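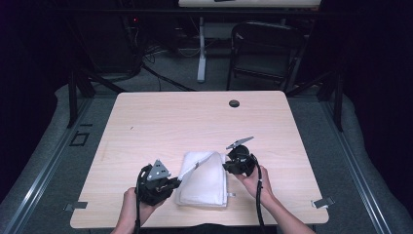 Kallside hand-held gripper pair, wired, for manual demonstration work. We stock these because customers kept asking for them, and we were slow to start because most of the ones asking hadn't budgeted for anything beyond the grippers. A pair of grippers is the cheap part. You also need a table that stays where you put it, somewhere for two black cables to run, a person with working forearms and patience, and a pile of something to handle. A folded white towel is a fair place to start: soft, in layers, easy to buy more of. It is also harder than it looks, so please don't plan your first month around it going well.

What's in the box

Two grippers, left and right
Two cables
One power supply
One printed setup sheet (short, and not as good as it should be)

Not in the box: table, rails, clamps, computer, software license. Gashi sells a bundle that includes a table. We priced the same table from an office supplier and it came to less than half, so we don't carry the bundle.

Will it pay for itself?

We don't know, and we would be careful with anyone who says they do. The usual pitch is that you record people doing a job by hand with the grippers, train on the recordings, and then a robot does the job. The first step works. You can buy it from us today. The last step depends on a robot you may not own yet and on training that costs more than the hardware on this page. If your budget covers only the first step, you are buying recordings. Some customers are happy with that. Decide which one you are before you order.

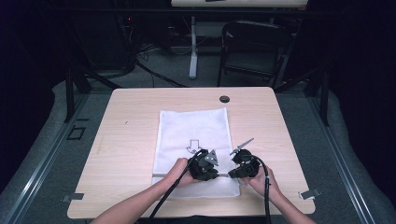

Labor is the line people leave out. Somebody has to lay the cloth flat, work on it, reset it and start over, and they have to do it with a gripper in each hand. Kallside's brochure talks about a full shift. We'd plan on shorter sessions with breaks, and on paying for the breaks. Try holding one for ten minutes before you sign off on a staffing plan — our showroom has a pair out for exactly that.

Cables are the other one. These are wired grippers, and the cables hang down past the hands and along the arms. Some operators stop noticing them. Others never do. The Plilitz wireless model gets rid of the problem and gives you batteries to look after, at a higher price. We stock both and don't push either.

Ordering

Stock code: Zullineo 204
Cable replacement: stock code 99, sold singly
Maximum order without a quote: 5 pairs
Returns: 10 days, unused, in original packaging

We don't take returns on opened cables. Order a spare with the first pair, as shipping one later costs nearly as much as the cable.

Lead times were long in May and have improved, but we still won't promise a delivery date until the goods are in our building. If your project start depends on the grippers arriving, ask us for stock status first and move the start if you have to.

Page last checked December 19, 2020. Prices on request.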